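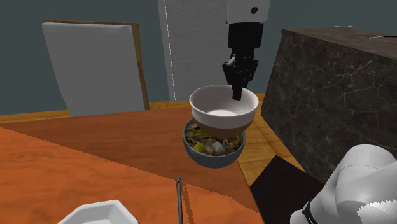
Reducing a Braising Liquid to a Glaze

Updated 11/14/07

Strain the liquid through a fine sieve and discard the solids. Chill it overnight, then lift off the fat in one piece. Fat left in will emulsify at a boil and turn the glaze cloudy.

Measure the volume before you start. These directions assume 3 cups in a wide pan.

1. Bring to a boil over medium-high heat. Skim the foam.
2. Lower the heat to a steady simmer. Do not cover.
3. Check the volume at 30 minutes. It should be down by half.
4. Continue for 14 minutes, stirring along the bottom.
5. Stop when a spoon dragged across the pan leaves a track that closes slowly.

Do not salt until the end. Salt does not boil off, and a stock that tastes right at full volume will be too strong as a glaze.

Store covered in the refrigerator. To reuse, warm over low heat with a spoonful of water.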